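Everything in its own box

The small workshop of Rinatano repairs and resells fittings for heating systems. Its founder came here 10 years ago and began with one shelf. Today the store has 1000 parts, and he says he can find any of them before the coffee is ready.

"In the beginning I kept everything in one drawer," he tells me. "Valves, washers, rings, all together. Every morning I lost time, and I became angry with myself."

The change came in May, when he took over the remaining stock of the Rothe shop. It arrived in 33 mixed cartons, without any list. He decided to sort all of it by hand, on a white table, before anything could go on the shelves.

"I take only a few pieces at one time. If the table is full, I do not see anything anymore – this I learned slowly."

Brass gate valves with red handwheels are his favorite pieces. He looks first at the thread, then he turns the wheel.
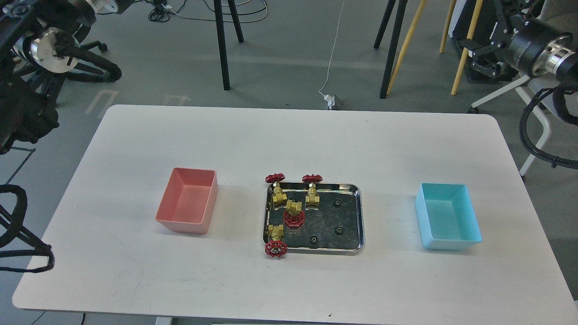 "The wheel must turn without force," he explains. "When it is stiff, I put the valve away for later. I do not want to decide when I am in a hurry."

Small toothed rings are more difficult, as many of them look the same to him. He compares them with old parts from Grurkance, and what he cannot name goes in a jar beside the door. The jar is almost full now.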